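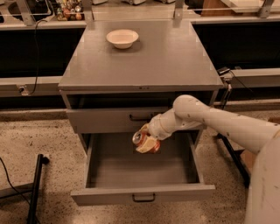
2 min read

Search the help log Search Clear

Ticket 193: Gray two-drawer cabinet, bottom drawer won't stay shut
Opened by: Jessie Baird
Picked up by: Sekar Tarigan
Status: Solved

Jessie Baird wrote:
Hi! First off, I love this cabinet. We've been using the bottom drawer for empty cans and it's been great, no more cans rolling around on the counter. But for the last week or so the bottom drawer creeps open again after I push it in. It stops maybe an inch out. The top drawer is perfect. I've emptied the bottom one completely and it still does it. Is this the lock? There's a keyhole up under the front lip of the top and I have never once used it.

Sekar Tarigan replied:
Great write-up, thank you! Emptying it first saves us a step. I doubt it's the lock, but let's rule it out. Can you try these in order and tell me what happens?

- Turn the key all the way to open, then push the bottom drawer in with your palm flat on the front panel.
- Pull the drawer all the way out and run a finger along the slides on both sides. You're feeling for grit or anything sticky.
- Put a marble or a ball on the flat top and see if it rolls toward you.

Jessie Baird wrote:
OK, I had fun with this one. Key made no difference. No marble in the house so I used a grape, and it rolled straight off the front! Slides: the left one is clean, the right one has a tacky patch near the back. Cola, I'm guessing. I crush the cans before they go in and I'm not very careful about draining them.

Sekar Tarigan replied:
A grape! Love it. So you have two things going on, a sticky slide and a cabinet that leans forward. Wipe the right slide with warm water and a drop of dish soap, dry it well, and work the drawer in and out 16 times or so. Then slip a thin shim under each front corner until the grape stays put. Please take the bowl off the top before you tip anything.

Jessie Baird wrote:
Done, and wow, what a difference! After the wipe it slid much better but still crept a little. With the shims in, it closes and stays closed. I've opened and shut it all afternoon just because it feels so nice. Cans are getting a rinse from now on.

Sekar Tarigan replied:
Fantastic! Closing this as solved. If it starts creeping again by October, reply here and the ticket will reopen.

Filed under: Storage & Drawers, Sticking or Drifting, Solved

We use cookies to remember your search settings. Accept Manage choices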